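# Back Bedroom, Guest House — September 5, 2021

This page covers the back bedroom on the upper floor, the last of the rooms we sorted through over the summer. Ha-rang Kwak did the linens and I did the clothes and the hardware. Raffaele Gentile, who owns the house with his sister, asked for one page per room so the family can see what stayed and what went. The front rooms and the kitchen each have their own page.

The room had been used for storage since December. When we started there were 11 boxes in it, most of them kitchen things that belonged downstairs. Those went down first. After that the work was mostly fabric: bedding, curtains, clothes, and a bag of offcuts that Ha-rang kept for patching.

A few notes on what we decided, for anyone in the family who wants to claim something.

**Bed.** The platform stays. It takes up most of the floor and would have to come apart to get through the door. The slats were checked and two screws were replaced. The rose-print sheet belongs with this room and stays on it. There is a plain spare in the hall closet, second shelf.

**Quilt and pillow.** The dark red quilt with the pink and white pattern was aired over two afternoons. It is heavy, and the washer downstairs will not take it. The laundry on Afolabi Street charges $20 for one this size. The red pillow stays with it.

**Curtains.** Cream, with red and pink stripes and roses. Ha-rang washed both pieces at 60 and hung them back up damp, and they did not shrink enough to matter. One hem has been let down by hand. If anyone wants to replace them, measure the rail again first — the figure of 70 inches in the old notebook is for the front room.

**Window.** Dark brown frames, with casements that open into the room. Both hinges were oiled. The left one used to stick in wet weather, so please report it if that comes back. Keep the curtain gathered when the windows are open or it catches.

**Clothes.** Jeans and dark things, folded by the quilt. These have been sorted once already. Anything with a broken zipper or a worn knee went to the mending bag. The rest is waiting for Raffaele's nephews to go through, and whatever they leave will be donated.

**Still to do.** The Enberg lamp needs a new cord. The Griltura shelf is in the hall and has to be either put up or given away. The wall behind the bed could use paint, but that means moving the platform, and we would like two more people for that.

If you want something from this room, write to Ha-rang and say which item. Please don't take things straight from the house, even small ones, until the list has been checked.
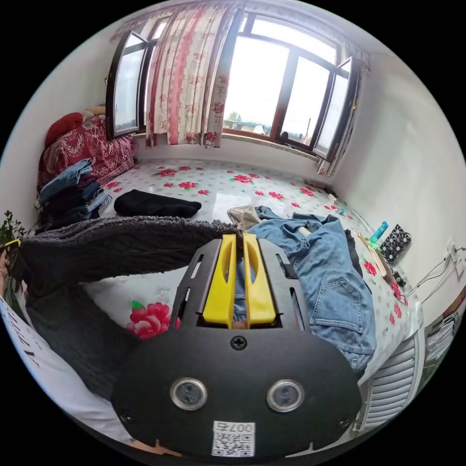 *Back bedroom with the windows open. Rose-print sheet on the bed, quilt and folded jeans in the left corner.*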